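Broduvcombe library to close two days a week from March

Feb 28, 2019

Opening hours at Broduvcombe library will be cut from next month after the town council agreed a new budget for the building on Tuesday night.

The library, on Rathore Street, will shut on Mondays and Wednesdays. Saturday opening stays as it is, but the late evening on Thursdays will end at six o'clock instead of eight. The children's story session, now held on a Monday morning, moves to Friday at the same time.

Councillors voted for the change after a debate that lasted most of the evening. Those in favour said the heating and lighting bills for the old building had risen every year and that the roof over the reading room could not wait any longer. Those against said the town had already lost its bank and its Saturday bus, and that the library was the last warm place in the centre where people could sit without buying anything.

The council received about 500 letters and emails on the plan before the meeting. Most asked for the hours to be left alone. Several came from pupils who use the upstairs tables for homework and from people who rely on the computers to fill in forms.

Savita Tripathi, who has run the library for nine years, told the meeting she would have preferred a different answer but that the new timetable was better than the one first put forward in the autumn. That version would have closed the building on Saturdays as well.

"Saturday is our busiest day by a long way," she said. "If we had lost that, I think a lot of families would have stopped coming altogether. We can work with this, but I won't pretend people are pleased."

No jobs will go. Two members of staff have asked to work fewer hours and the others will spend part of the week at the branch in Linora, which keeps its present timetable. Books borrowed in Broduvcombe can be returned at Linora and the other way round. The book drop by the side door will stay open at all times, including on the days the building is closed.

Loan periods are being made longer to fit the new hours. Books will go out for four weeks and films for one week. Anything due back on a Monday or Wednesday after the change will be moved on to the next open day and readers do not need to ask for this. Fines for late children's books were dropped last year and will not come back.

The local history room is also affected. It holds parish maps, school registers and a run of the old town newspaper, and until now visitors could walk in whenever the library was open. From March it must be booked a day ahead, by telephone or at the desk. The family history group will keep its usual Tuesday afternoon.

Work on the roof is due to begin in the spring. The reading room will be closed while it is done and the newspapers and armchairs will be moved to the ground floor, next to the large print shelves. The council has put aside £2,000 for moving and storing books from the affected bays, and says the main cost of the repair will come from its buildings fund.

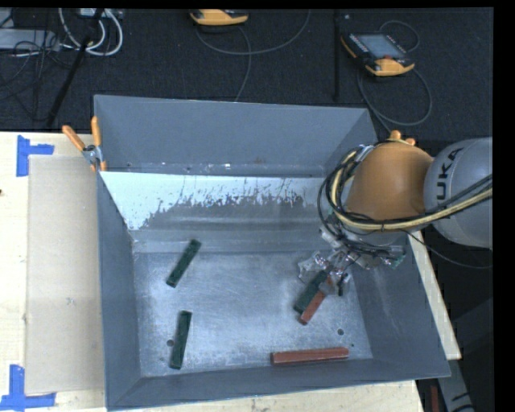 Issue 500, page 3

A request to let the Sinum Hall trust take over the library on closed days was put off. The trust wants to use the ground floor for a lunch club and an English conversation class. Councillors said they liked the idea but needed to know who would hold the keys and pay for cleaning. It will come back to a later meeting.

The mobile library, which stops at the villages north of the town, is not part of the change. Its route and times are the same as before.

The council said it would look at the hours again in a year, using figures for visits and loans. Councillors who voted against the cut asked for a review after six months, but this was turned down by 2 votes.

Printed copies of the new timetable can be picked up from the library desk, the town hall and the doctors' surgery. Readers who have a book on order will be told by post or email when it is ready, as now. Comments on the changes can be sent to the town clerk in writing until the end of March.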